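# The kitchen that gets tuned before breakfast

By seven in the morning the team at Flelwood already has the kitchen cell awake, and it's a joy to watch them fuss over it. The cell lives in simulation first, built on Doltel's software, and every change is tried there before the real arm at the Cassim workshop is allowed to copy it.

The routine starts with the joints. Each is driven gently to its stops, and the readings are set against the last good run. A full check takes 67 minutes and covers 209 settings — grip force, friction, camera angles, the lot.

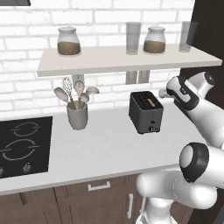 Reach is what eats up most of a set-up day. Move the base a touch too far back and the elbow locks before the fingers get anywhere useful; too close, and the wrist has no room to turn. The toaster makes a lovely test piece, low and boxy, with the gripper coming at it from the right just above the counter. The crock of whisk and spoons is a tougher target, all those thin handles fanning out at different angles.

Kunditz, which supplies the joints, suggests running new ones at 70 per cent speed to begin with. Flelwood keeps to that for 2 weeks, in the virtual kitchen as well as the real one, so the two logs can be laid side by side. When a wrist starts to drift, the gap between the lines shows up well before anyone can hear it.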